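Ostermann Returns to Plain Shape Blocks, and Makes No Promises About Genius

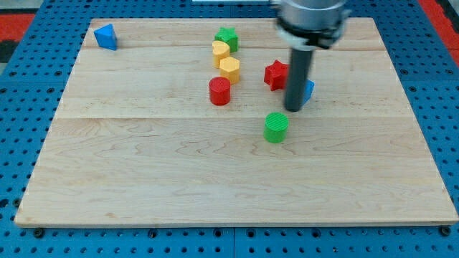

SOKASSTEAD, Wednesday, June 26, 2024 - Toy maker Ostermann is bringing out a new set of colored shape blocks this week, and the company would like parents to know what the blocks will not do. They will not raise a test score. They will not teach a toddler geometry by Friday.

"I have read a lot of boxes," said Virgilio Padilla, who runs product design at Ostermann. "Most of them say the toy builds the brain. I asked our own people for proof of that and got a long silence. So we took it off the box."

The range covers stars, hearts, hexagons, triangles and cylinders, in colors that include red, yellow, green and blue. There is no app and no sound. The full set has 62 pieces and comes with a one-page leaflet, cut down from 10 pages after parents told the company they threw the old one away.

Ostermann tried the blocks in March with 51 families in Sokasstead. Results were mixed, and the company is printing them anyway. Some children sorted by color. Many lined the pieces up and lost interest. The stars got picked up first more often than the cylinders, though Padilla doubts that means much.

"My son used the hearts as food for a stuffed dog," said Kristine Navarro, a parent in the trial. "Was he learning shapes? I couldn't tell you. He was busy for a while."

Preschool teacher Jocelyn Dalisay, who also looked over the set, was not fully won over. She would have liked larger pieces and wonders if anyone needs another block set at all. "Most classrooms have a bin of these already," she said. "But I'd take them over the talking kind."

The set is meant for ages 4 and up and goes on sale through Bovania stores. A smaller set may follow if this one sells - Ostermann is not assuming it will.

Press contact: Lilibeth Belmonte, Ostermann, Sokasstead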